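Open day at the Palacios bird and exotics clinic

Got there at 8:15, doors not open till 8:30, already a line. Mostly people with parrot carriers, which I hadn't expected as the flyer said no pets. One very loud cockatoo in the parking lot.

The tour first. Groups of 30, too many for the corridor, so if you were at the back you heard nothing. I was at the back. Caught up in the treatment room. Small oxygen cages along one wall, a nebulizer going for show, a scale with a perch on it instead of a tray. They weigh every bird before anything else, even for a nail trim. Makes sense when the whole patient is 90 grams.

Then X-ray. The plates on the light box were an African grey with a swallowed earring back, before and after. Good crowd pleaser. The vet tech doing the talking was fast and funny and didn't dodge the money question: a full workup with bloods and films can run well past what the bird cost. Somebody behind me groaned.

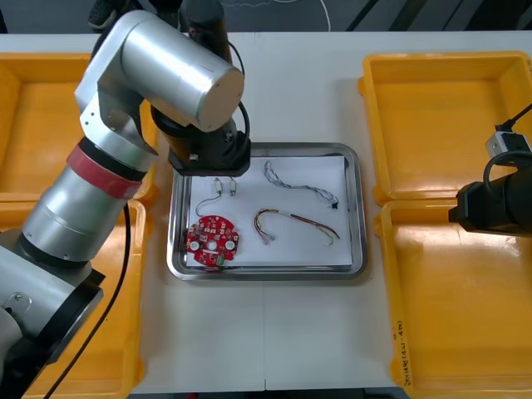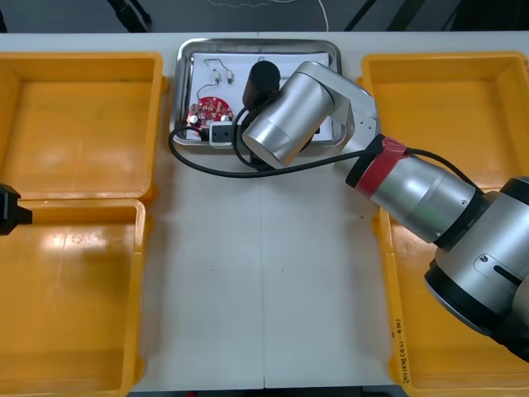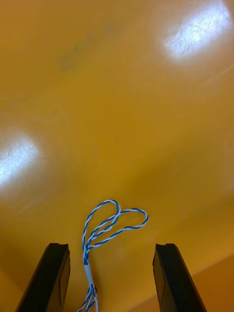
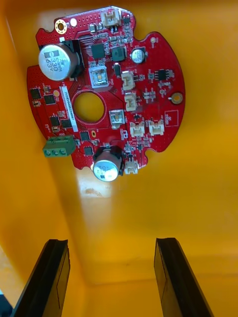

Nutrition talk at 11, in the waiting room, not enough chairs. Best part of the day for me. Seed-only diets still the number one thing they see, then bad air (nonstick pans, candles, smokers). Clonetti pellets on the sample table, also Filtis, which my two won't touch. Took a bag of the Clonetti anyway. The handout says switch over 43 days, little by little, and weigh the bird every morning while you do it. Forty-three seems oddly exact, forgot to ask.

Also learned: a bird sitting fluffed up at the bottom of the cage is not "sleepy", call the same day. Discharge from one nostril, same. They swab and culture before picking an antibiotic, so dont start with leftovers from the last bird.

Skipped the Arketti cage demo, line was silly. Coffee ran out before noon. Parking is bad, use the lot behind the bank.

They say 4,000 patients a year now, up a lot since they started taking reptiles. Didnt get to see the reptile ward, it was closed off for a sick iguana. Next one is in March I think, going to try and get in the frist group.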